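Macapagal sim notebook, September, 15:40

Comparing wrist views for the Rororine gripper, two-finger set, before we commit to a camera mount. Controller is the Stister build, 900 steps per run, seed 3427.

Wrist view, large gray cylinder crossing at a steep tilt – facets visible on the cylinder.

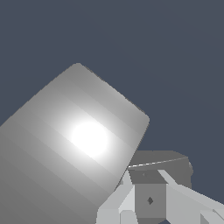 Level view

Fingers spread below the cylinder. Highlight blows out to white. Lower the light next.

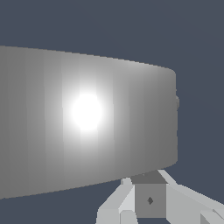 Does the seed change the start pose?
Only the object pose. The arm start is fixed in the config.

External view for contact checks. Keeping this one on for all 4 runs. 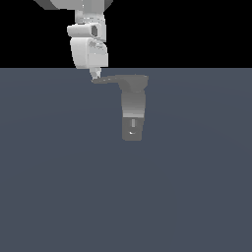

Fingertips at left end of the gray L-shaped part.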